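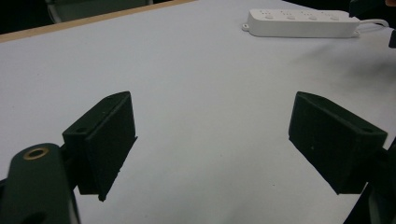
3.2 Work surfaces

Each of the rooms in the study was fitted with one main table, and most of the sorting and folding tasks were done there. We chose white tops with a matte finish. In the January pilot at Mosoti, participants had worked on a glossy top, and several of them shifted their chairs to get away from the reflection of the ceiling lights. The matte tops removed that complaint, but they brought a different one. Small specks and light smudges stay visible on a pale surface, and participants who had been asked only to sort would stop and wipe the table first.

Figure 2. A white matte tabletop with a narrow tan wooden edge strip. Faint specks and very light smudges are spread across the surface, and the right-hand area lies in soft gray shadow.

We did not ask participants to leave the marks alone. Wiping was logged as a separate activity, with its own start and end time, and was left out of the task times given in Section 4. In the Wultari room, 19 participants wiped the table at least once before they began. Wiping took up to 70 seconds and was usually done with the flat of the hand, although a cloth was kept on the shelf by the door.

Light on the table was harder to control than the finish. Shadow can make one part of a top look gray while the rest stays bright, as in Figure 2, and participants told us they took the gray part for a dirty one. Kanini Langat, who coded the sessions, added a note whenever a participant wiped a shaded area and then went back to it. These notes are treated as comments and were not scored.

The edge of the table mattered more than we had planned for. Participants used it as a guide when lining up folded cloths, and they often pushed finished piles toward it to free the middle of the top. At Pover the edge strip was the same white as the surface, and piles there were set down less evenly – a difference we return to in Section 5. The Nusel room was added late and used a smaller table, so its placement data are reported separately. Tables were wiped down by the session leader between participants, but no attempt was made to restore them to a new condition.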